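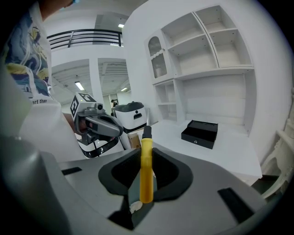
I'd been trying to get a spot on one of the Medeiros open days since the spring, and when a place finally came up for 10/17/24 I said yes before I'd looked at how long the drive was. (Long. Two coffees long.) Medeiros resells robot kit to small labs and schools, and what they were showing this time was the Osent kit, the hand-held gripper set everybody in our little club keeps arguing over. I went to see if it's worth the money for a group like ours. I came home with a sore wrist and a page and a half of notes, so here goes.

The place is nothing like a factory. They've set up in a big white house sort of building, open in the middle, with an upstairs balcony with a black metal railing looking down over everything and white built-in cabinets with an arched glass door. I loved that! If you're going to sell something meant for picking up stuff in people's homes, let people try it somewhere with a countertop and shelves.

There were 20 of us in my session and we got split up pretty quickly. First came a short talk, which I'll spare you, except for the part that answered our club's main argument: yes, you can record with the grippers without owning an arm. You hold the thing, you do the chore, the camera on it records what the fingers are doing, and the marker cube on the body lets the software work out where the gripper was. You can bolt the same fingers on an arm later. I know half of you said this already. Fine, you were right.

Then we got our hands on them. The gripper is chunky, chunkier than in the catalog, gray and black with a marker cube sticking up off one corner in white, with the black-and-white square pattern on it. My first thought was that I'd knock that cube off in a week. I did bump it on the cabinet twice and it held up fine, but I asked about spares anyway and they sell them singly, which made me happy.

The fingers are the part I'd spend my money on. They had different ones out to try. One is a curved black finger with a white pad on the inside, and another is a straight bright yellow one with a short black tip. The yellow one is easy to keep your eye on while you work, and I ended up liking it for small stuff. The curved one was better on boxes, at least for me. I had a go at a little cardboard box with both, and with the straight finger I kept pushing the box away before I closed on it. Probably me. Everyone else seemed to get it by the third try.

My favorite task was on the countertop, where they had a black box with a little round silver lock on the front. The job is to get the lid up and let it down again without slamming it. It sounds like nothing, and then you try it with a trigger in your hand and no feeling in your fingertips, and suddenly you have a lot of respect for anybody who does it all day. I slammed it. Then I slammed it again. The guy after me got it first time and was very nice about it.

They also had a white mobile robot with a dark domed top on the floor. It's part of the bigger Osent package and not something we could ever justify, but I asked anyway (of course I did). The answer was that most small buyers start with just the grippers and add the base when they have a recording they like. The base is quoted separately and the lead time is into November at the earliest.

Now for the gripes, because I promised the club I'd be fair about it. The weight is all up front. After my 80 practice grabs, which is the number they set for the beginner round, I was switching hands and pretending I wasn't. I'd want a wrist strap or some kind of rest, and there isn't one in the box. The trigger is stiff too. They told me it loosens with use, and the one I got had clearly been used plenty, so I'm not sure how much looser it's going to get.

The software is called Tollia and I only got a quick look. You plug the gripper in, it copies your recordings over and flags the ones where it lost track of the marker. Out of 156 recordings from our whole session it threw away more than I expected, mostly from people (me) turning their wrist so the cube faced the wrong way. It does show you which part went bad, and after I'd seen a couple of mine I held the thing differently. I'd have liked to see that screen before I started instead of after.

Somebody asked how it compares to the Jovmont set, and the Medeiros people were good sports about it. They carry both. Jovmont is lighter, they said, but you can't swap the fingers, and for me that settles it. I want the fingers!

If you go, wear sleeves you can push up, and ask for the beginner round even if you think you don't need it. Bring cash for parking. There's a $200 deposit if you want to take a demo pair home for a couple of weeks, and you get it back when the grippers do. I put our name on the list for a pair. I'll bring them to the next meeting if they show up in time, and whoever wants first go at them can email me.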